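# Wooden test tube rack on a white tabletop: cup as overflow holder, and dye marks on the wood

Twelve-hole wooden rack, clear glass tubes with colored water, one thin tube standing in a dark red cup beside the rack.
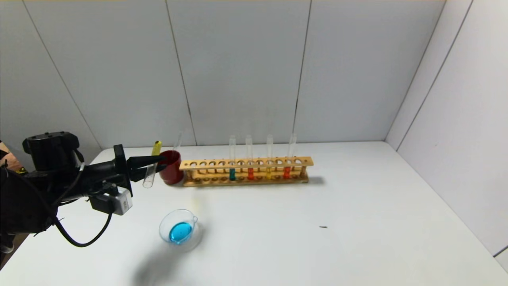 ## Flustico

Posted Thursday, July 31, 2025, in Bench and Glassware

I keep a color-mixing set for a community science table: food dye, tap water, glass tubes, one wooden rack with an upper board drilled through and a lower board with shallow recesses. The tubes go in with their rounded bottoms in the recesses. The set gets used on weekends and stored on a shelf between sessions.

Three problems, in order of annoyance.

1. Anything that isn't in the rack ends up in the cup. The thin tube leans over to one side because the rim is much wider than the glass. It has been knocked over on two occasions. I'd like to keep a cup in use because people understand it immediately as the place for a tube they are finished with.

2. Dye marks. The lower board has a teal ring in one recess and a red-orange one in another. Dish soap and a nylon brush took the surface color off but not the ring itself. The rack was unfinished when I bought it in January, as far as I can tell. Water dropped on the underside soaks in.

3. Fit. A few of the holes grip the glass enough that the whole rack lifts when a tube is pulled straight up. Other holes in the same board are fine. The tubes are all from one box.

The rack is stock item 591 from Orkbridge if that helps anyone. I would rather fix it than buy a plastic one. Plastic racks are lighter and this one at least stays put when the table gets bumped.

I have sandpaper, a drill and a small can of water-based polyurethane left over from a shelf.

## Answers

### clesstead_bench

Taking your items in a different order, since the fit has to be sorted before you put any finish on.

**Fit.** Wood moves with humidity and drilled holes go slightly oval across the grain. If the rack has been washed with a wet brush, the fibers around the cut edge have probably swollen and stayed up. Let it dry for 5 days at room temperature before you remove any material. Stand it on its end so that air reaches both boards. Then try every hole with the same tube and put a pencil tick next to the tight ones.

For the tight holes, wrap 180 grit around a dowel that is clearly thinner than the tube and turn it by hand. Check after every few turns. Do not use the drill. A bit that is nearly the size of the existing hole will grab, and the upper board is only held up by the end posts.

Finish takes up space inside the hole as well. Sand until the tube drops through under its own weight with visible clearance all around, then stop.

**Dye.** Food dye in bare wood goes down into the pores and soap won't reach it. Options:

- Sand the recess. Works if the ring is shallow. Use a ball-shaped sanding form so that you keep the curve and the tube still seats.
- 3% hydrogen peroxide on a cotton swab, left on for an hour, repeated. It fades some dyes and does very little to others. It may also lighten the wood around the mark. Test on the underside.
- Leave it. A sealed stain does not transfer to anything.

I would do the first, lightly, and then the third.

**Sealing.** Thin coats of the polyurethane you have are fine for colored water. Wipe on with a lint-free rag, including the inside of the holes and the recesses, and wipe out anything that pools. Two coats, light sanding in between. Read the can for the cure time and wait the full period before putting glass back in. Dry to the touch isn't cured, and a tube left in a recess on uncured finish will stick.

Sealed wood should still not be soaked. Damp cloth, then dry cloth.

**Cup.** Drop an insert into it. I use a disc of closed-cell foam cut to press against the inside wall, with holes punched for the glass. One disc holds a tube upright. Two discs, one near the bottom and one below the rim, hold it without any wobble. A tall thin tube in a light cup is top-heavy whatever you do, so put weight under the lower disc. Clean gravel or steel washers are both suitable. Keep the washers dry or they rust.

### Ryu_glass

just use the rack for everything? it has twelve holes. if you only have a few tubes in it then there's no need for the cup. I put the full ones on the right and the used ones on the left and leave a gap in the middle so fingers fit

### orkbridge_secondhand

I have the same pattern of rack, bought used, so the wood may differ from yours.

Agree on the slow drying. Mine was tight in wet weather and loose in winter heating, and I had already sanded it by then. Now a couple of the holes are sloppy. I fixed those with a small O-ring rolled onto the tube just above the upper board.

One correction on the foam. Punched holes in soft foam close up on thin glass, and people then push down hard to get the tube in. That is how you break the bottom out of it. Cut the hole a little oversize and rely on the two-disc spacing for stability. Put a scrap of felt or rubber at the bottom of the cup for the tube to land on.

On lifting a tube out of a tight hole: one hand flat on the end of the upper board, turn the tube a quarter turn, then pull. Don't rock it.

## Follow-up comments

**Flustico:** Drying first, then the dowel. On the gap idea, I tried that layout and the used tubes got put back among the full ones, so the cup stays. I'll cut the foam oversize and put felt under it.

**clesstead_bench:** Oversize hole is right, I should have written that. Mark the top face of each disc before you punch so that the holes line up.

**Flustico:** Does the polyurethane go on the outside of the end posts too, or only where the glass touches?

**clesstead_bench:** Everywhere, including the underside of the base. If one face is sealed and the other is bare, the board will cup.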